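27th January
By the Desjardins Reading Project Group

Project Report: Reader Reviews of the Vadness Vampire Novels

The group examined 1,239 reader reviews of the Treluvness edition, posted to the book site Furnivura. Reviews under 25 words were set aside.

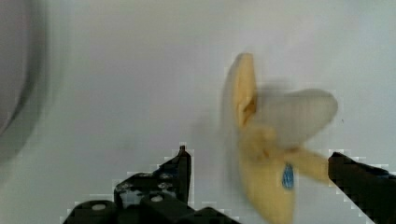
A partly peeled banana.

Most readers rated the clan history above the romance. Complaints centered on the slow opening chapters. 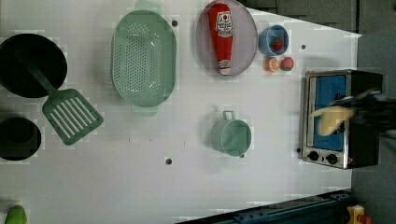 Word count: 1,000

The full report has 7 sections. Coding of the reviews was completed in December, and disputed ratings were read a second time.

25 shares | 7 comments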